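Hokeo two-arm cell: setup and maintenance notes

Maintained by Jabari Masanja. Last full revision 17 Jul 2021. 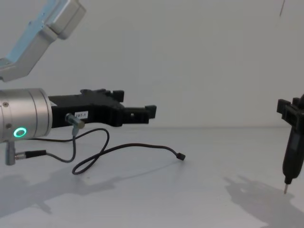 Scope

These notes cover the bench cell we call Hokeo: two arms, two grippers, one shared white tabletop, one controller cabinet. They are meant for people who have to start the cell, change a gripper, replace a cable or bring it back after a fault. Task programs are in the Costano repository and are not described in this file. Recording formats are in the Clustent data card.

If you change anything physical on the cell, update this file the same day and add a line to the log in the cabinet door.

Layout

The left arm and the right arm face each other across the table. Left and right are as seen by a person standing at the front edge. All config files use the same convention. The old files from before the move to the Shemweta building had them swapped, so do not copy offsets out of anything in the archive folder.

Each arm carries a black two-finger gripper. The one on the left arm is labeled JBT-1 on the side. Use the label name in the log, so that the history follows the gripper if it is moved to another arm.

The pen tool is held upright in the right gripper with its metal tip toward the table. It is used for touch-off and for checking table height.

Starting the cell

1. Clear the table. Take off any fixture left from the last job.
2. Turn on the cabinet and wait for the controller to finish booting.
3. Release both emergency stops.
4. Enable the left arm, then the right. On the left arm, look for a green ring on the wrist. If it is any other color, do not move the arm. Read the fault on the controller screen first.
5. Run open_close_check for each gripper with nothing between the fingers.
6. Run home_both at low speed. Keep a hand near the stop.

If home_both ends with error 41, one arm was left outside its start zone. Jog it back by hand mode and run the script again. Do not raise the zone limit to get past the error.

Gripper cable

The thin black cable on the left gripper is the part that gives us the most trouble. It is longer than it needs to be, and the slack hangs under the gripper and curls into loops near the table. When the wrist turns far in one direction the loop can catch on a fixture or pull at the connector.

Before every session:

- Check that the connector on the gripper is seated.
- Check the plug under the wrist in the same way.
- Look for any plug hanging free. Trace it back before you enable the arm. Do not push it into the nearest open socket.
- Undo tangles by hand with the arm disabled.
- Turn the wrist through its full range in hand mode and watch the slack.

Do not tape the cable to the fingers. Tape on the wrist body is fine for a short test but must come off at the end of the day, as it leaves glue over the seams.

Swapping a gripper

Power down the arm first. Unplug at the gripper end, pulling on the connector body and never on the cable. Support the gripper with one hand while you take out the mounting screws. They go in the magnetic tray.

When the new gripper is on, tighten the screws in a cross pattern, plug in the cable, and enter the label name in gripper_id in the cell config. The controller will accept a wrong name without complaint and load the wrong finger length, so read it twice.

Touch-off has to be redone after every swap, on both arms.

Touch-off

Seat the pen tool in the right gripper so the tip is vertical. Close the fingers at the force set in pen_hold.cfg. Move the tip to a point just above the table and step down 0.1 mm at a time until it touches a sheet of paper. Save the height. Repeat at the other marked points in the script.

If the heights differ by more than 0.5 mm, check the pen seating before you suspect the table.

Service intervals

- Finger pads: inspect every 2000 cycles.
- Gripper cable: replace at the first sign of cracked jacket, or every November.
- Wrist screws: check by hand each month. Do not use thread lock.
- Tabletop: wipe with a damp cloth. No solvent on the matte surface.

Known issues

Ticket 106: left gripper drops off the bus during fast wrist moves. Usually a loose connector. Open.

Ticket 193: controller keeps the old touch-off height after a restart if the save was done in hand mode. Workaround: save in auto mode. Open.

Contact

Jabari Masanja, bench 2. For cabinet faults, leave the power off and put the red tag on the door handle.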